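Cold, wet, and no mail for two days

Quick one this time. January 4, 2024 and I am already behind on everything, including this.

So the weather. It has rained here since before the holidays and I have started talking about it the way my grandfather talked about the war. Rain on the porch. Rain in the boots I left on the porch. The gutter over the back door has given up and now there is a sort of private waterfall you have to run through to get to the trash cans, and I have been putting off the trash.

People keep telling me it's good for the reservoir. Fine. Good for the reservoir. I don't live in the reservoir.

Moved to Lulano for the winters, remember. That was the whole pitch. "Mild," said the website for the town, over a picture of a man eating a peach outdoors. I've been here four winters and have yet to see anyone eat a peach outdoors in any month that wasn't June. I would like to meet the peach man. I have questions.

Anyway. Dehumidifier. Several of you wrote in after the last issue to say buy one, and then several more wrote to say don't, they're a racket, just open a window. Open a window! Into what! It is the same water out there as in here, only colder.

I bought one. A Jutavex, on sale, the second smallest. It makes a noise like somebody thinking of an answer. Hmmmmmm. All night. I got up at three to shut it in the bathroom and then lay there listening for it, which was worse, so I got up again and brought it back. The cat left the room over it and has not come back. We are in talks.

The manual says to place it "in the center of the problem." Best sentence I've read in months. I have been trying to work out where that is. Currently the hall.

Then the shirts. I own one decent raincoat and it's from college, and by raincoat I mean it was a raincoat in college. Now it's a coat that rain goes through with a slight delay. Went to Palaniappan on Tenth to get a new one and they had every size but mine, plus a very nice woolly thing in mustard that was not in any way what I came for. I'm wearing it now. It smells like a sheep when it gets damp so you can imagine.

Also the bus. The Brorport bus has two kinds of driver in the rain, the kind who stops at the puddle and the kind who stops past the puddle, and I've gotten so I can tell from the headlights. Past-the-puddle guy waves at you. I'll give him that. You're standing there soaked to the knee and he's waving like it's a parade, and you wave back, becuase what else are you going to do.

A reader in Arizona sent me a photo of her thermometer. No message, just the thermometer. I've unsubscribed her. (I haven't. Hi. Please send heat.)

Somebody else asked if I'm going to keep up the 26 issues a year thing. Yes. Probably. I said it in front of 452 people and now I have to, that's how I get anything done. The gym doesn't know I exist but you people have my email. 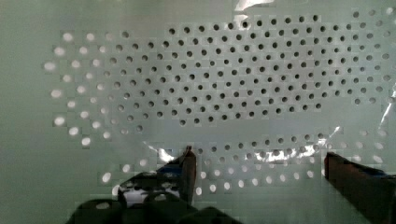

4 min read

Resolutions, then, seeing as it's the week for it. I don't make them. But I did write a couple on the back of the gas bill, so.

Learn one soup. Not the can. A soup with steps.

Stop checking the forecast in the hour after I checked the forecast. It doesn't change. Or it does change, and it's to a slightly bigger picture of a cloud.

Call the gutter people. They want me to leave a message and I hate leaving a message, I always end up apologizing to it and then saying "okay, bye, love you" to a roofing company. Did that in the fall. They did not call back.

Be nicer about other people's vacations. This one I've blown already. My neighbor came home from two weeks somewhere with palm trees and told me it was "almost too hot" and I went back in the house without saying anything. Just turned around and went in. I'll take her some soup when I learn it.

That's all I've got, the kettle is going and there's a drip in the hall that might be the ceiling or might be the Jutavex, and I should go find out which. Next issue I'll do the thing about about the dentist, I promised and I forgot.

If you've got a soup, hit reply. Nothing with barley.

Stay dry, or dryer than me.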